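Parish registers for Preseck chapel, where did they go?

Tapia
I am trying to find the baptism registers for the old chapel at Preseck. The building closed years ago and the congregation joined with Madlow. My great-grandmother should have been baptised there in April, but I don't have the year. The Madlow office says it only holds marriages. Is there another place to ask?

Trokley
Try the county record office. Ours took in 323 volumes when the chapels merged.

Heikki Lappalainen
The baptisms were split. The early book has 1,692 entries and is at the record office, on film only. The later one stayed with the circuit minister, and you have to write to him. Allow 11 weeks for a reply. Ask for the burial book as well, as some baptisms were written in the back of it. I also put a note about the chapel's foundation stone on my page, with the inscription typed out.

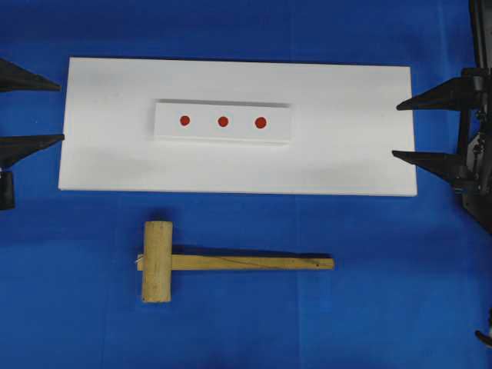
Tapia replied that the record office had found the film, and asked whether the minister charges for copies or only for postage.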